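3. 자료와 분석 방법

3.1 민원 기록

배수관 소음 연구는 대개 측정값에서 출발한다. 음압, 주파수, 관의 두께. 이 절에서는 순서를 바꾸어 기록부터 본다. 주민이 무엇을 '소리'라고 적었는지, 관리사무소가 그것을 어떤 칸에 옮겨 적었는지. 대상은 Heywood 지구의 임대단지 Trestura, 모두 아홉 개 동. 단지 관리는 Grokell이 맡고 있으며 접수 창구는 Plaltetell이라는 주민용 앱 하나로 통일되어 있다. 종이 접수는 앱 도입 이후 없어졌다고 하나 경비실 메모가 남아 있는 동도 있었다. 메모는 본 분석에서 제외. 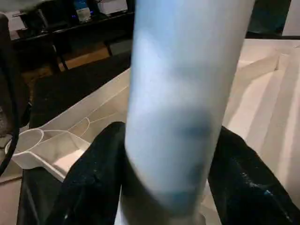

Raed Atallah

확보한 기록은 3,810건이다. 여기에는 소음과 무관한 것(주차, 승강기, 분리수거)이 대부분 섞여 있어 '물', '배관', '화장실', '꾸르륵' 등의 어휘로 일차 추출한 뒤 본문을 모두 읽었다. 자동 분류는 시도했다가 접었다. '물소리'와 '물 새는 소리'를 구분하지 못했고, 후자는 소음 민원이 아니라 누수 민원으로 처리된 경우가 많았기 때문이다. 읽는 작업은 토요일 오전마다 나누어 했고 판단이 갈린 기록은 따로 빼 두었다가 한꺼번에 다시 봤다.

최종적으로 소음 민원으로 분류한 것을 한 번이라도 낸 세대는 197세대. 세대당 건수의 편차가 크다. 한 번 쓰고 만 세대가 있고 같은 문장을 복사해 매주 올린 세대가 있다. 그래서 아래에서는 건수보다 세대를 기본 단위로 삼았다. 건수 기준 결과가 필요한 곳은 그때그때 밝힌다.

3.2 부호화

부호는 세 층으로 나눴다. 첫째 소리의 묘사, 둘째 시각, 셋째 지목한 원인. 묘사 부호는 주민의 표현을 그대로 살렸다. '쏴', '콸콸', '똑똑', '웅'. 의성어를 음향 용어로 번역하지 않은 것은 번역 과정에서 잃는 게 너무 컸던 탓이다. 예컨대 '똑똑'은 낙수음일 수도 있고 온수가 지나간 뒤 관이 수축하며 나는 타격음일 수도 있다. 주민은 둘을 구별하지 않는다. 관리사무소는 구별하는데 기준이 동마다 다르다.

시각 부호는 단순하다. 본문에 적힌 시각이 있으면 그것을, 없으면 접수 시각을 썼다. 다만 밤에 듣고 아침에 접수하는 경우가 흔해서 접수 시각만 있는 기록은 별도 표시. 이 표시를 빠뜨리면 오전 7시에 소음이 몰린 것 처럼 보인다.

원인 부호가 가장 까다로웠다. 윗집을 지목한 기록, 관 자체를 지목한 기록, 아무것도 지목하지 않은 기록. 한 기록 안에서 윗집과 관을 동시에 탓하는 경우에는 먼저 나온 쪽을 주 부호로, 나중 것을 부 부호로 달았다. 문장 순서가 곧 책임의 순서라는 뜻은 아니다. 편의상의 규칙.

용어도 하나 정리해 둔다. 본고에서 '입관'은 층을 관통해 수직으로 서는 배수관, '횡지관'은 각 세대 바닥에서 입관으로 이어지는 수평 구간을 가리킨다. 주민 기록에는 둘 다 '파이프'로 나온다. 드물게 '기둥'. 수직으로 선 관과 그 아래쪽의 둥근 연결구는 그림 1을 보라.

그림 1. 거의 수직으로 선 긴 흰색 플라스틱 관과 둥근 흰색 연결구.
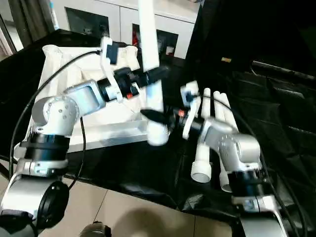 4. 결과

4.1 무엇을 소리라고 적는가

가장 많은 세대가 쓴 표현은 '쏴'와 그 변형이었다. 예상대로. 의외였던 것은 '사람 소리'다. 관을 타고 윗집의 대화가 들린다는 내용인데, 처음에는 층간소음으로 보고 빼려다가 본문에 욕실이 반복해서 나와 되살렸다. 이런 기록은 문장이 길다. 날짜와 시각이 꼼꼼하고 대화 내용까지 옮겨 적은 것도 있으며, 적은 사람 스스로 들으면 안 되는 것을 들었다는 불편을 호소한다. 물소리 민원과는 결이 다르다.

물소리 민원은 짧다. 한 줄이 보통이다. "또 시작입니다." 이런 기록은 앞선 기록을 찾아 이어 읽어야 뜻이 통했다. 같은 세대의 기록을 시간순으로 붙여 놓으면 첫 글은 정중하고 설명이 많고 뒤로 갈수록 짧아지며 어느 시점에 끊긴다. 끊긴 이유는 기록만으로 알 수 없다. 해결, 포기, 이사. 셋 다 가능하고 처리 결과 칸은 비어 있거나 '완료'다. 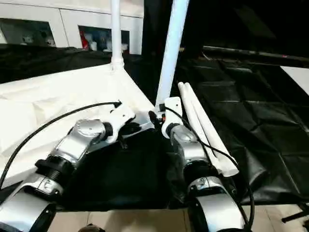

'완료'의 의미도 동마다 달랐다. 방문했다는 뜻으로 쓴 동, 전화했다는 뜻으로 쓴 동, 윗집에 안내문을 붙였다는 뜻으로 쓴 동. 안내문 부착까지를 완료로 본 동에서는 재접수가 잦은 편이었으나 이것이 조치의 효과 차이인지 주민 구성의 차이인지는 가를 수 없다. 동별 입주 시기가 같지 않아서 더 그렇다. 이 부분은 5절에서 다시 다룬다.

4.2 시각과 계절

밤 11시 이후를 적은 세대가 뚜렷하게 많다. 실제로 물을 더 쓰는 시각은 저녁이므로 들리는 정도는 사용량만으로 설명되지 않는다. 주변이 조용해지는 것이 하나. 누워 있다는 것이 또 하나. 침대 머리맡 벽 너머가 배관 공간인 평면에서 민원이 이어졌는데, 가구 배치는 기록에 우연히 적힌 경우에만 알 수 있었다.

9월 기록은 따로 볼 만하다. 창을 닫기 시작하는 무렵이고, 여름 내내 조용하던 세대가 이때 처음 글을 올린다. "갑자기 들리기 시작했다"는 표현이 집중된다. 관은 그대로다. 바깥 소리가 줄었을 뿐인데 주민으로서는 관에 이상이 생긴 것으로 읽는 게 자연스럽고, 관리사무소도 점검을 나간다. 점검 결과는 '이상 없음'. 그 다음 접수글은 대체로 화가 나 있다.

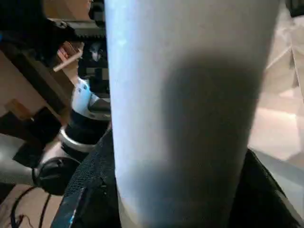
이 어긋남은 양쪽이 다른 질문에 답하고 있어서 생긴다. 주민은 들리느냐를 묻고 점검은 새느냐, 막혔느냐를 본다. Plaltetell의 접수 양식에는 '배관' 항목 아래 누수, 막힘, 악취가 있고 소음은 '이웃' 항목 아래에만 있다. 그러니 관에서 나는 소리를 적으려는 사람은 둘 중 하나를 골라야 한다. '배관'을 고르면 이상 없음, '이웃'을 고르면 윗집에 안내문. 원인 부호에서 윗집을 주 부호로 단 기록이 많은 데에는 이 양식의 영향이 섞여 있을 것이다. 얼마나인지는 모른다. 양식이 지금 모양으로 바뀌기 전 기록이 여섯 달치 남아 있어 비교를 해 보았지만 당시에는 항목 선택 자체가 없었고 본문도 훨씬 짧아 같은 부호를 그대로 적용하기 어려웟다.

윗집을 지목한 글 가운데에는 윗집이 비어 있는 경우도 있었다. 관리사무소 답글로 확인된다. 입관을 공유하는 것은 바로 위 세대만이 아니고, 몇 층 위에서 흘린 물도 같은 벽을 지나간다. 답글에 이 설명이 들어간 경우 같은 세대의 다음 글에서는 지목 대상이 관으로 옮겨 가는 예가 보인다. 수가 적어 표로 만들지 않았다. 설명 문구의 전문은 부록에 실었으며 동별로 문구가 조금씩 다르므로 원문 표기를 그대로 두었다.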